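보도자료

Trutmont, 드라이브 회수 셀 'Berngate' 정비 절차 개정판 배포
그리퍼 체결부 점검, 손목 카메라 재교정, 비상정지 확인 순서를 한 문서로 통합

배포: 11월
배포처: Trutmont 기술홍보팀

퇴역 데스크톱과 저장장치 해체 설비를 공급하는 Trutmont는 드라이브 회수 셀 'Berngate'의 설치 및 정비 절차서를 개정해 기존 도입 사업장에 배포한다고 밝혔다. 개정판은 그리퍼 유지보수, 손목 카메라 교정, 케이스 고정 자세의 재설정, 정비 후 복귀 시험을 다룬다. 로봇 본체와 제어기의 정기점검은 종전 절차서를 그대로 따르며 이번 개정 대상에 포함되지 않는다.

Berngate는 데스크톱 케이스의 드라이브 베이에서 하드디스크를 캐디째 꺼내 분류대로 옮기는 단일 암 셀이다. 그리퍼는 흑색 가공 플레이트와 링크를 육각 소켓 볼트로 체결한 구조이며, 손목부에 소형 카메라가 장착된다. 작업자는 셀 옆에 거치한 티치 펜던트로 자세를 교시하고 속도를 제한한다.

개정 작업은 Votelstead 사업장의 시험 셀에서 수행되었다. 해당 셀에서는 인출 동작을 총 1354회 반복했고, 697회차에서 손끝 기준점이 허용 범위를 벗어나 동작을 중단하고 체결부를 전수 점검했다. 점검 결과 핑거 플레이트 바깥쪽 볼트의 체결력 저하가 확인되었다. 재체결과 재교정을 거친 뒤 나머지 반복을 마쳤으며, 이후 동일한 이탈은 기록되지 않았다.
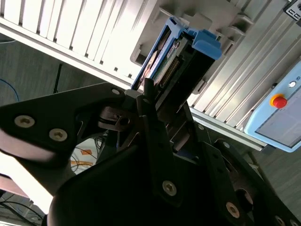
종전 절차서는 볼트 점검 주기를 가동 시간으로 정했다. 개정판은 이를 인출 횟수 기준으로 바꾼다. 케이스 기종에 따라 한 대를 처리하는 시간이 크게 달라 가동 시간만으로는 핑거에 걸리는 부하를 추정하기 어렵다는 것이 시험팀의 판단이다. 기본값은 다음과 같다.

육안 점검: 교대 시작 시 1회
핑거 플레이트 볼트 토크 확인: 인출 500회마다
링크 핀 유격 측정 및 윤활: 인출 2000회마다
핑거 팁 교체: 홈 마모가 한계 게이지에 닿을 때

토크 확인은 암을 정비 자세로 보내고 서보 전원을 차단한 상태에서 한다. 바깥쪽 볼트부터 중앙 링크 방향으로 진행하고, 각 볼트에 확인선을 새로 긋는다. 확인선이 어긋난 볼트는 조이기 전에 위치를 기록한다. 같은 위치가 두 번 연속 기록되면 볼트를 폐기하고 암나사 상태를 검사한다. 나사 고정제는 중강도 제품만 사용하며, 소형 나사에는 도포하지 않는다. 링크 핀 주변에 고정제가 흘러들면 핑거가 완전히 닫히지 않을 수 있으므로 도포 후 10분간 그리퍼를 움직이지 않는다.

개정 작업을 총괄한 Napaporn Chantharasri 설비기술 책임은 "현장에서 들어온 문의 대부분은 프로그램 오류로 접수되었으나 원인을 따라가 보면 체결과 기준점 문제였다"며 "프로그램을 고치기 전에 기계 쪽을 먼저 확인하도록 순서를 바꾸었다"고 말했다.

캐디 접근 자세의 교시 방법도 변경되었다. 종전에는 베이 정면에서 직선으로 진입한 뒤 핑거를 닫았다. 개정판에서는 캐디 아래쪽에서 비스듬히 접근해 팁을 먼저 맞추고, 파지 후 베이 가이드와 평행한 방향으로 당긴다. 당김 구간의 속도는 교시 모드 상한의 절반으로 제한한다. 힘 센서 값이 설정치를 넘으면 즉시 정지하고 직전 위치로 되돌아간다. 이때 작업자가 캐디를 손으로 당겨 빼는 것은 금지되며, 펜던트에서 핑거를 연 다음 암을 후퇴시키고 나서 래치 상태를 확인해야 한다.

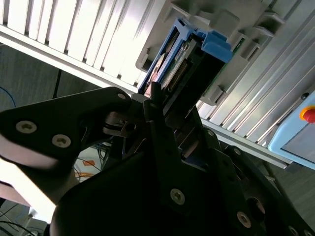
접근 자세를 바꾸면 손목 카메라의 시야도 달라지므로 교정을 다시 해야 한다. 교정판은 드라이브 베이 앞면과 같은 높이에 고정하고 다섯 자세에서 촬영한다. 판정 기준은 재투영 오차이며, 기준을 넘은 자세가 하나라도 있으면 전체를 다시 촬영한다. 일부 자세만 교체하는 방식은 개정판에서 삭제되었다. 조명은 실제 작업 조건과 동일하게 둔다. 금속 패널의 반사로 화면 일부가 포화되는 경우 노출을 낮추고, 그래도 특징점이 검출되지 않으면 조명의 각도를 조정한다. 카메라 렌즈는 무진 천으로만 닦고, 브래킷 나사를 풀었을 때는 오차와 관계없이 재교정한다.

케이블 처리 항목은 별도 장으로 분리되었다. 그리퍼 배선은 손목 관절을 양방향 한계까지 돌렸을 때 당김이 없어야 하며, 묶음끈은 핑거 링크의 가동 범위 안에 두지 않는다. 바닥 배선은 암의 이동 경로 밖으로 돌리고, 펜던트 케이블은 다른 배선과 묶지 않는다. 펜던트를 거치대에서 떼어 낼 때 케이블이 걸리는 배치는 설치 검수에서 불합격으로 처리한다.

케이스 고정 자세는 기종별 설정표로 관리한다. 전원공급장치와 드라이브 케이지의 상대 위치가 기종마다 달라 같은 접근 경로를 그대로 쓸 수 없다. 새 기종을 등록할 때는 케이스를 고정한 뒤 드라이브 케이지, 섀시 브래킷, 전원공급장치의 순서로 간섭점을 교시한다. 핑거 팁이 섀시 브래킷에 가까워지는 구간에는 저속 영역을 지정한다. 내부 전선 다발은 자동 경로 생성에서 장애물로 인식되지 않는 경우가 있으므로 금지 영역을 수동으로 설정한다.
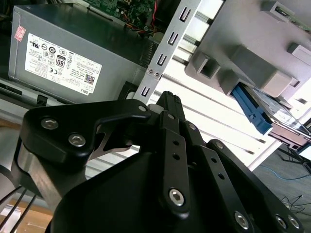
정비를 마친 셀은 복귀 시험을 통과해야 생산 모드로 전환된다. 시험은 비상정지 확인에서 시작한다. 펜던트의 비상정지 버튼을 누른 상태에서 서보 전원이 투입되지 않는지 확인하고, 버튼을 해제한 뒤에도 별도의 재기동 조작 없이는 암이 움직이지 않는지 확인한다. 이어 빈 그리퍼로 전체 경로를 저속 주행하고, 시험용 캐디로 인출과 재삽입을 10회 수행한다. 한 번이라도 실패하면 횟수를 처음부터 다시 센다. 시험 기록에는 기준점 오차, 당김 구간의 최대 힘, 점검자 서명이 들어가야 한다.

개정판은 그리퍼 부품 공급사인 Prasertsri의 예비품 번호 체계와 연동된다. 핑거 팁, 링크 핀, 볼트 세트는 절차서 부록의 번호로 바로 주문할 수 있다. 종전 번호로 접수된 주문은 새 번호로 변환해 처리한다. 구형 핑거 플레이트를 사용하는 셀은 볼트 길이가 다르므로 주문 전에 플레이트 뒷면의 각인을 확인해야 한다.

절차서는 유지보수 계약을 맺은 사업장에 PDF와 인쇄본으로 제공된다. 제어기 소프트웨어 업데이트는 필요하지 않으며, 인출 횟수 카운터는 기존 유지보수 화면에서 활성화할 수 있다. 카운터를 처음 켜는 사업장은 초기값을 입력하기 전에 볼트 토크를 한 차례 전수 확인해야 한다.

문의: Trutmont 설비기술팀 Berngate 담당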